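Slide 6. Letters on cloth, or why your booth looks tired by noon

Open with the Tiltotstead fair. Our banner fell on a man eating soup. Let them laugh, then move on fast, the story has no ending.

Who I am: Aba Wumbei, I dress tables for Vindley. 13 fairs a year, most of them in gyms.

Main point: a backdrop has one job, and the job is to be read by someone walking past with a stroller. Black fabric, big cut-out letters, bright colors. Despina Tzanetos wanted charcoal on black last January. It was very tasteful. We sold 2 tote bags.

Say the bit about letter size. Mixed sizes are fine, kids' table especially. Mixed fonts too, if you must. Slanting is fine as long as it looks like you meant it – slant one a lot, never a little.

Clips. Small metal ones, and bring more than you think. Tape lets go around lunchtime, usually during a speech. Matching clips are for people with storage space.

Folds: steam the cloth at home. I say this every year and then I don't do it. (Pause. Aslak will groan.)

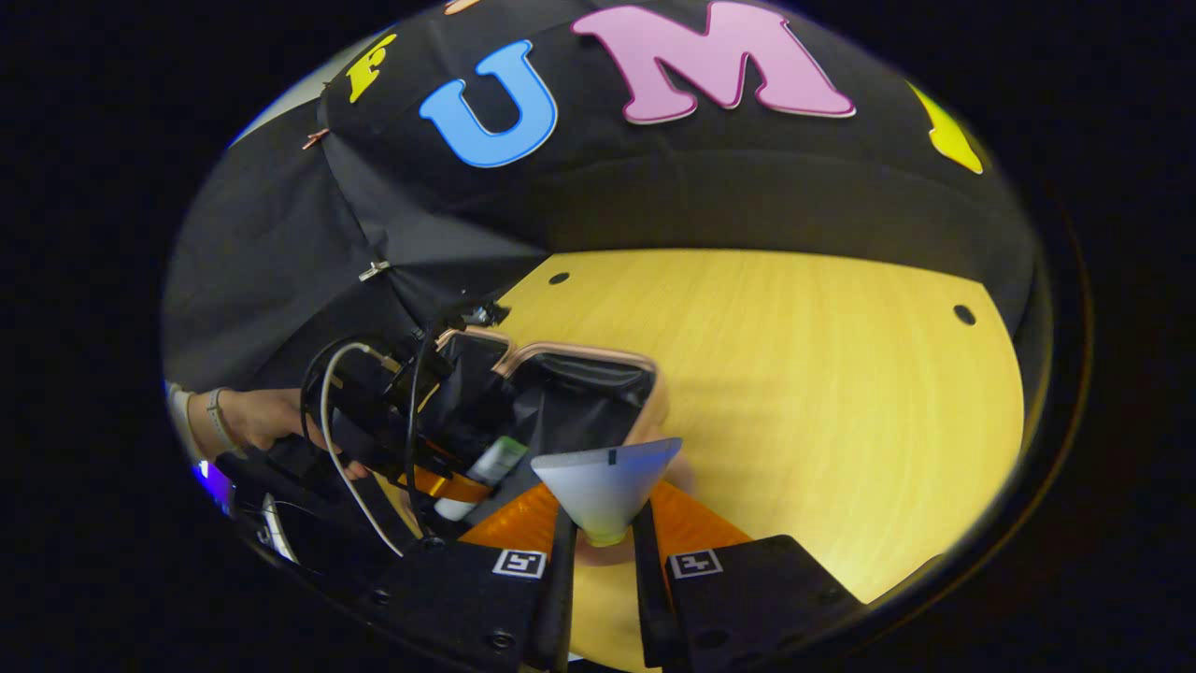

What do you do when the table already has holes in it? Leave them alone and run your cords through, or set a bowl on top.

Color on the table: one bright sheet under the small things, orange if the wood is pale. Pale cones and cups vanish on pale wood.

Budget slide next. The total was 693, and Polyxeni has the receipts – do not let her read them out.

Skip the Hokov slide if we're past 2.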